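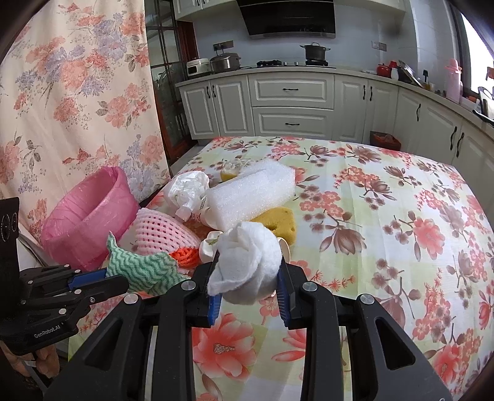

Ashok Grewal wants to know why chapters always stop at the best part, and whether writers do it just to be mean.

Well, Ashok, a little bit, yes! I write stories about castles and long-ago towns, and I love stopping at the worst possible moment. It has a name, too. It's called a cliffhanger.

The word is easy to remember if you think about what it says. Somebody is hanging off a cliff by their fingertips, and then the chapter ends. Will they fall? Will somebody grab their hand? You have to turn the page to find out. Most cliffhangers don't have a cliff in them, of course. A knock on the door in the middle of the night can be one, or a letter with a name in it that you weren't expecting.

How does it work?

Your brain doesn't like unfinished things. Think about when someone hums a song you know and stops right before the last note - it itches, doesn't it? You want to hum the note yourself. A cliffhanger gives you the same itch. The story has asked a question and walked off without answering.

My longest book is The Bells of Tromavmont. It has 527 pages and 79 chapters, and if every chapter ended with the hero tucked up in bed with all her troubles over, I don't think many people would get past the first few. (I'm not sure I would have finished writing it, either.)

Kinds of cliffhanger

The danger kind is the one everybody knows. The bridge is cracking and the horse, Otix, won't move. End of chapter.

Then there's the secret kind. The old cook at Jorkach Castle says, "I knew your mother," and goes back to stirring her soup. No one is in danger at all, but I bet you want to know more.

My favorite is the choice kind. Two doors, one key, and guards coming up the stairs. Which door? I like this one best since readers start arguing about it. I got a whole pile of letters about those doors, and half of them were cross with me.

Can you have too many?

Oh yes. I once wrote a story where every single chapter ended with a scream. By the fourth scream my sister was laughing. If something terrible happens every few pages, readers stop being worried and start being tired. Let your people eat supper sometimes. Let them have a quiet walk home and a chat about nothing much, and then when the knock comes at the door it'll be a proper surprise.

You also have to play fair. If chapter six ends with "and then she saw the dragon," chapter seven can't begin with "but it was only a bush." You can do that once, if it's funny. Do it again and people won't believe you anymore.

Have a try

Write a tiny chapter of 50 words. Put one person in it, give them something they want, and end it just before they get it or lose it. Then read it out loud to somebody and stop. Don't tell them what happens next, even if they beg!

If they say "And then what?", you've got a cliffhanger. If they say "That's nice," try cutting off your last sentence and reading it again. I do this all the time - my last sentence is very often one too many.

You can swap with a friend as well, and each write what comes next in the other person's story. My friend Uniyal and I did that for 3 chapters once, and she left my poor knight upside down in a well. It took me until November to get him out.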